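Teaching a gripper to handle stones

The Kamen group began with a plain question: how much can a robot learn about grasping odd shapes before it touches a real one? Its members scanned 200 stones and loaded the shapes into a simulator called Plillico. There, a two-fingered gripper practiced on one stone at a time, laid on a smooth white surface.

Long, narrow stones gave the most trouble. With tapered ends and a ridge down the back, they offer few good places to hold. The software has to choose where along the length to close the fingers, and at what angle.

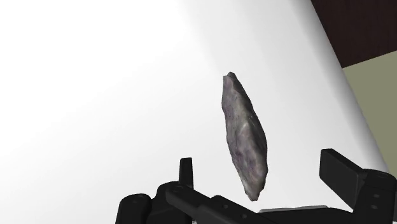

Parvathi Rao doubts that simulated friction can stand in for the real thing, and says she would put more weight on a small number of hardware trials than on any number of runs in software.

The group takes the point. Its method, Grosier, changes the friction and weight of each stone between attempts, so the software can't settle on a grip that works only under one setting. Training used 1424 grasps, picked from a much larger pool because they had failed by a small margin.

The hardware tests came in December. Of the 8 stones the group set aside for them, the real arm lifted all but one on the first try. The exception was a flat piece that slid out sideways on 4 attempts in a row. Work on flat shapes continues.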